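Automation at the Arkwood Server Refurbishing Workshop in Stiddale: What Changes for the Workers

Student project report, submitted 1/21/18

1. Background

Arkwood is a workshop in Stiddale that takes back used servers from offices, checks them and prepares them for resale. In a normal month it receives nearly 700 machines. Until last March all of them were opened and stripped by hand. Then the company installed two robot arms, which the staff call Kun and Samon. Our group wanted to find out how the daily work of the people at the benches is different now.

2. Method

We visited the workshop two times and observed one full shift at each visit. We also talked with the workers during their breaks. We did not record these talks but wrote notes directly after. The management allowed us to read the job instructions from before and after the change.

3. Results

3.1 Tasks

Before the arms came, one worker did everything with one server: open the cover, remove the memory, clean, test, write the label. Now the work is divided. A worker opens the chassis and places it in the fixture, and the arm takes over the memory modules. After this the server goes to the test bench, where another worker continues.

Several workers told us that they miss following one machine from start to end. Others said that their thumbs hurt less, as they do not press the latches all day. Both opinions came also from the same person, so we do not want to count them against each other.

3.2 New duties

The arms created work that did not exist before. When a board of an unknown type arrives, somebody must teach the positions of the slots. This takes a good part of the morning and needs patience. The older workers are often better at it than the technicians — they know from experience which latches are stiff and where a cable can be in the way.
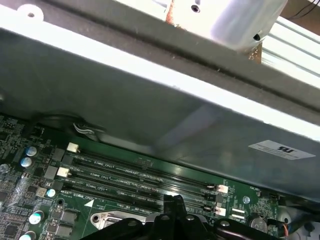 Figure 1. Gripper above the motherboard of an opened chassis, near the memory slots.

The space inside a chassis is narrow for a gripper. Workers now check the cables before they start the arm, and this check is written in the new instruction as a separate step.

3.3 Pace and breaks

The arm keeps its own rhythm, and the person at the fixture has to follow it. Small talks between the benches became shorter. The workers asked for a pause button that they can use without giving a reason, and they received it.

4. Discussion

No job was cut in the time we looked at, but two open positions were not filled again. Training is also a weak point. Only the morning shift learned to teach new boards, so the evening shift must leave unknown types on the shelf until the next day. We recommend that Arkwood gives this training to both shifts and pays for it as working time.

Our observation was short, and we can say nothing about the effects after several years.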